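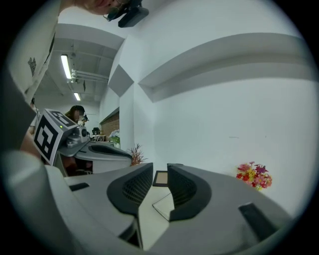

Pale card or tile with the brown border, and the sheet of paper under it

Cindov Sound Board > Roots, Dub and Rocksteady > Who played bass on the Erska sessions?

hadby_low_end
Posted 3/31/21
OK so I've been playing the Erska Sessions reissue non-stop for two weeks and the bass on side two is driving me up the wall. The sleeve credits Nikola Ristić for the whole album. Fine. Except side one is all those long, lazy notes he always played, and then "Harbor Dub" comes on and it's somebody busy, way up the neck, almost like a guitar player fooling around. I can't hear it as the same guy. Anyone know better?

riddim_aunt
It's Nikola. He had two basses and he played differently on each one. I saw the band at the Hadby ballroom twice and he did the busy stuff live all the time, usually late in the night when they stretched things out.

zcao_records
Zihan here, I run the little mail order thing some of you know. The original pressing has no musician credits at all, just the band name and "recorded at Gunawardena." The credits only showed up on the reissue, so somebody wrote them from memory decades later. I wouldn't lean on them too hard.

hadby_low_end
Oh wow, I didn't know that! I only have the reissue (the original goes for silly money now). So who would even remember?

tapeworm8
Cecilia Antwi sang harmony on at least three of those tracks and she did a long radio interview a while back. She said Boyang Jiang came in to play organ and ended up "on everything that had strings." I always took that to mean guitar, but a bass has strings too, right?

riddim_aunt
That's a big leap from one joke in a radio interview. Boyang was an organ player. I never once saw him touch a bass.

tapeworm8
You saw them twice!

riddim_aunt
Twice at Hadby, and plenty of other times in September when they did the park shows. Please don't be rude.

tapeworm8
Sorry, wasn't meant that way. I'm jealous more than anything. I was living 300 miles off and had to make do with cassettes.

dub_matsuda
Aoi Matsuda here. I helped with the transfers for the reissue, not the sleeve. The multitrack for side two has its own box and the bass channel has initials next to it in pencil. I read them as BJ. The guy I was working with read them as RJ and said it was the engineer. We never settled it and it didn't go on the sleeve — that text was already at the printer.

zcao_records
Well now you tell us, Aoi. The reissue was 1,610 copies and I've sold a good stack of those telling people it was Ristić start to finish.

dub_matsuda
Ha, sorry. To be fair, side one is definitely him. His name is spelled out in full on that box.

hadby_low_end
This is amazing, thank you. Is there any difference in the mix between the two versions, by the way? The fade on "Harbor Dub" sounds early to me compared to the clip somebody put up of the original.

dub_matsuda
It fades 8 seconds sooner. There was a dropout near the end of the tape and we couldn't clean it up.

riddim_aunt
I still say Nikola. I'm going to put my old live tape on tonight and listen for that run in the second verse. If it's there I expect an apology from the cassette fellow.

tapeworm8
Deal. Post a clip if you can.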